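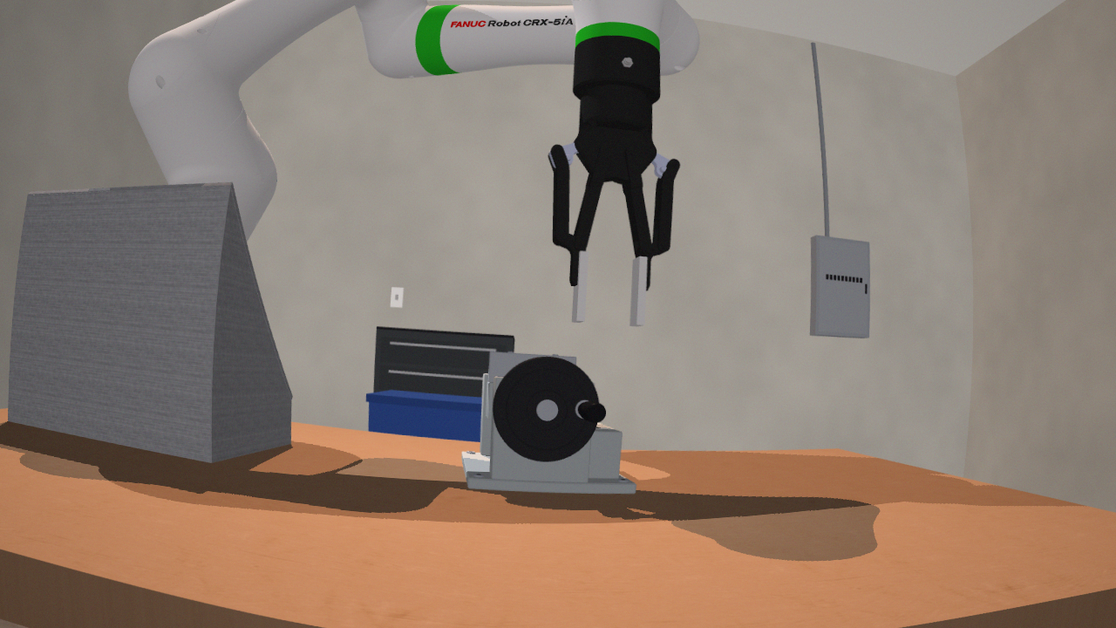
Unit 4: Fixed and Variable Costs
Gultside College, Introduction to Business Accounts

A fixed cost stays the same whatever the level of output. Rent, insurance and annual licences are common cases. A variable cost rises with each unit made, as with raw materials and packaging.

Worked case: Bromex pays 824 pounds a month in rent and spends 64 pounds on materials for each order. In a month with three orders, total cost is 824 + (3 x 64) = 1016 pounds.

Students should read the chapter on break-even before Monday's seminar and bring a calculator. Written answers must show all working.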